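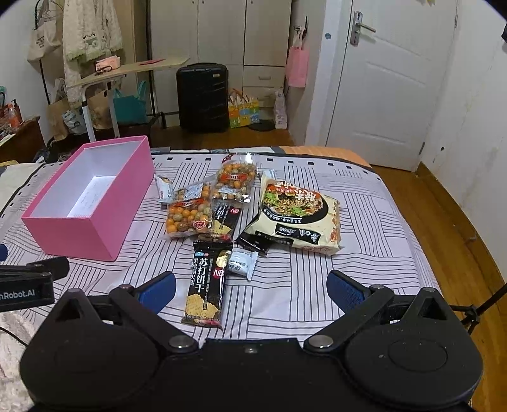 Section 4. Setting up the Hedura parcel scale

These notes replace the leaflet that ships with the scale. Last revised 3/11/21. The leaflet promises setup in one minute. Allow 17, more if your Wi-Fi is slow.

4.1 Placing the scale

1. Put the scale on a hard, level surface. The leaflet says any surface will do. We tried carpet and a folded towel, and the reading drifted on both.
2. Turn the four feet until the bubble sits inside the ring. A bubble touching the ring is not level, whatever the drawing in the leaflet suggests.
3. Remove the foam strip from under the weighing plate. It is the same gray as the plate and easy to miss.
4. Insert the batteries. Skip the USB cable for now.

Note: The scale can run from USB power alone, in theory. Ours lost its zero each time the laptop went to sleep. Use batteries until you have a reason to change.

4.2 Checking the zero

1. Press ON with nothing on the plate and wait for the display to stop blinking.
2. Press ZERO once. Holding it down opens the calibration menu, and you don't want that yet.
3. Weigh something with a known weight. Write down the reading.
4. Lift it off, wait for zero to come back, and weigh it again.

If the two readings differ, go back to 4.1. Do not trust the "Auto-correct" setting to fix this. We have left it on and off and seen no difference in the results.

Caution: Do not press on the plate to test it. A bent load cell is not covered by the warranty.

4.3 Weighing a mixed parcel

Weigh the packed box, closed and taped, with the label on. The Todora app offers to add up the items for you from their printed weights. It leaves out the box, the tape and any paper inside, and a printed net weight doesn't include the wrapper either. On one test parcel the app gave 377 grams and the scale gave a good deal more.
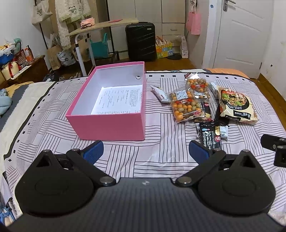

Fig. 4-2. Open pink box with a paper sheet inside; snack packages to the right.

1. Close the box and tape it.
2. Center it on the plate. Overhang is fine as long as no corner touches the table.
3. Wait for the steady mark, then press HOLD.
4. Round up to the next full unit your carrier charges by. Rounding down saves nothing if the parcel comes back.

4.4 Connecting to Todora (optional)

You can do everything in this section without the app. If you still want it:

1. Install Todora and turn down the free trial. It renews by itself after 21 days.
2. Hold LINK until the blue light flashes.
3. Choose "Hedura" from the list. If the list shows "Robles" instead, pick that. It appears to be an older name for the same scale.
4. Refuse access to contacts. Weighing works without it.

Note: The April update was supposed to fix dropped connections. Ours still drops. Keep a pencil near the scale.

For Wokham label printers, see Section 5.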